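Ondex open day: an afternoon with people who argue about planners

7 min read

2024-02-16

So I finally got myself to the Ondex open day, after missing it in January because of the snow, and my feet still hurt. Ondex makes motion planning software, plus the bits and pieces that go around it, and they'd opened the whole upstairs floor to anyone who registered. I write control code for packaging machines, so half of this was familiar to me and the other half made me feel very old.

Check-in was slow. My badge had the wrong company on it (Celtex, who I've never worked for), and I wore it all day, so apologies to the guy who wanted to talk to me about their conveyor drives.

The planning corner

First stop was the planner demo, which lived mostly on a big monitor. You drag an obstacle around with the mouse and the arm's path redraws itself while you're still dragging. The number on the slide was 40 milliseconds for a replan, and it felt about that quick to me, though the shelf they were using was pretty tidy. I asked what happens when the goal itself is inside the obstacle. Their demo person grinned and dropped a box right on it, and the thing gave back a plain error that said which link was colliding with what. I loved that! My own planner at work returns minus one and lets me guess.

There was a bit of an argument going on behind me about whether you should smooth a path before or after you time it. I stayed for ten minutes and came away with no opinion, but I did get a coffee out of it.

Perception, or where all the crowd was

The busiest table belonged to Dustau, a small outfit that shares the floor with Ondex and does the vision side. They run their pose estimates off a camera down at the wrist, so on the laptop you get the gripper's own view of the job. That takes some getting used to – your brain keeps wanting to lean over and look from the side.

What they were working on was block placement, with colored marks on the white surface and on the parts themselves. The nasty problem is that once the gripper is holding something, the thing you're holding gets in the way of the thing you're aiming for. You can see how little of the red dot is left to work with when the block comes up in front of the pad.

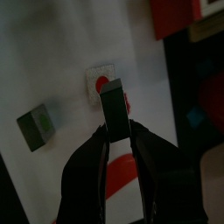
Tooling, upstairs at the back

I nearly skipped this room and it ended up being my favorite. Chaimongkol is the name of their log viewer (I asked how to say it and still got it wrong twice). It takes everything off a run, meaning joint states, camera frames, planner output and whatever your own code prints, and lines it all up on one timeline. You scrub back and forth and everything moves together. If you've ever had 2 terminals and a video player open, trying to match them up by eye, you know why I stood there so long.

The bit I want to steal is the way they compare runs. They had 200 placement runs loaded, and you could pick any moment, like the instant the fingers close, and stack all the runs on that moment instead of on the start time. The stragglers jump right out. In the set they showed us, 9 of them had the gripper command going out before the pose estimate had settled, and once you saw the two traces next to each other it was obvious. Somebody asked if that was a perception bug or a control bug and the room kind of split on it. I'd call it control. You shouldn't act on a number that's still moving.

Downsides: it eats memory, the search box is clunky, and there's no way yet to share a view with someone who doesn't have it installed. They say that last one is being worked on. Pricing was vague, so I'm guessing it isn't cheap.

Odds and ends

Lunch was good, get the dumplings. Parking was a mess, so take the bus if they run this again. The closing talk was on simulation and I only caught the second half, but the slides are supposed to go out to everybody who registered, and I'll read them once they show up. I also want to try their collision messages on our own cell, if I can talk my boss into a trial license.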